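Spare parts, lead times and the second distributor

Mar 3, 2018

Filed under: bench equipment, purchasing

The Grindura sample mill is back in service. It was out of use for most of the winter, and the fault itself was small: a worn drive bearing, which let the rotor drift until the overload switch tripped on every start. Replacing it is an afternoon's work with a puller and a torque wrench. Getting hold of it took much longer, and that is the subject of this post.

We bought the mill through Flikance, the listed distributor for our region. Their quotation was clear and the delivery was on time. What I did not check was which parts they held in stock and which they ordered from the maker one at a time. The bearing was in the second group. So were the rotor seal and the ring sieves, apart from the coarsest.

The service schedule in the manual gives 500 running hours for inspection of the bearing. It says nothing on how long a replacement takes to arrive, and there is no reason it should, as that depends on the seller. The figure has to be asked for in writing, per part, before the order is placed. I now put it in the request for quotation as a separate table: part number, held locally or not, lead time, price, shelf life where there is one.

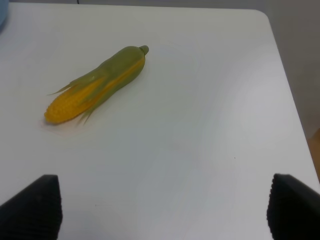
One reply to my earlier post on this argued that the table is of little use without a penalty clause, as a distributor can write any lead time it likes and miss it at no cost. The same reader suggested asking for the last few delivery notes for the part, with customer details removed.

I accept the first point in part. On a small order we have no weight to get a penalty clause accepted, and I have not seen one offered. The delivery notes are a better idea. I tried it with both sellers and one of them sent them.

The second seller is De Smet, who ship from their depot at Wonimstead. They are not listed for the mill itself but they carry bearings and seals to the same dimensions. Their price for the bearing and seal together was £651 with carriage, which is more than Flikance charge. Against that, they had both on the shelf.

There is a warranty question. The maker's terms exclude damage caused by parts from other sources, which most people read as "any other part voids the warranty". The wording is narrower than that. Ours had already lapsed, so I did not need to test it. Anyone still under cover should get the maker's answer by email first.
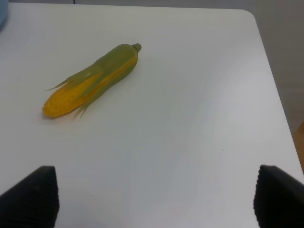
The other point to settle with a second seller is traceability. Our quality manual asks for a certificate of conformity with every part that touches the sample path. The bearing does not, but the seal does. De Smet supplied one on request, with the batch number matching the bag. It was not in the box, so it needs to go on the order as its own line.

After fitting I ran the mill empty, then with two blank loads, then with the check material in 25 g portions. Sieve residue was inside our limits and the motor current was steady. The rotor clearance was measured cold and entered in the log.

We now keep one bearing and one seal in the cupboard. The seal has a shelf life and the date is written on the bag. Flikance remain our supplier for service visits, and the next is booked for April. I have asked them to bring the finest ring sieve, for which their stated lead time is still blank in my table.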